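Reader Response and Fan Studies | Open Section

3. How young readers trade facts about a series

When we began visiting the reading clubs in Sterdale, we expected to hear a good deal about plot. What we heard instead, from the very first afternoon in June, was trivia, and a great deal of it. The children were reading the Omarar books, a long fantasy series about a family of bell makers, and they came to each meeting with small pieces of knowledge they were eager to pass along: what a river's name meant in an old dialect, which minor character had been called something else in an early draft, how the author's childhood street had found its way into the second volume.

It would be easy to treat this kind of talk as a distraction from reading, and I will admit that I leaned that way for the first few weeks (my field notes are a little impatient, and I have left them as they were). My colleague Roscoe Pettigrew was more generous from the start. He had taught middle school for many years and remembered how a fact about a book could travel through a classroom in a single morning, picking up details as it went. He suggested that we stop asking the children what they thought of the chapters and simply write down what they told each other.

We did so for 10 meetings and ended up with 57 separate facts, leaving out repeats. Many of them could be checked against the books, and a good number of those were right. Others came from interviews or from fan pages, and a few we could not trace to any source at all. The best loved of these was the claim that Captain Vuneck, the ferryman, was named after the author's dentist. Every child we spoke with had heard it, and several offered it to us as a kind of welcome, the way you might hand a visitor a cookie.

Nørgaard's idea of the "gift fact" was a real help to us here. A gift fact is told for the pleasure of telling it, and the listener is expected to be surprised whether or not the news is new. We saw this over and over. A boy who had certainly heard the Vuneck story before would still open his eyes wide and say "No way!" and then, a minute later, offer one of his own. The trading seemed to keep the books alive during the long gaps between volumes, and it gave slower readers something to bring to the table even when they were still 30 pages behind their friends.

I would not want to make too much of a small group of clubs in one town. Still, the pattern held from one club to the next, and it was just as strong among the children who said they didn't much care for the series as it was among those who had read every volume twice. We come back to those reluctant fans in section 5, where their own words are given at greater length.

Figure 3. Metal bin with several objects on its floor, seen from above.

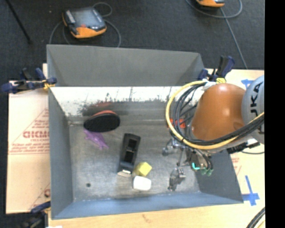
4. Where the facts come from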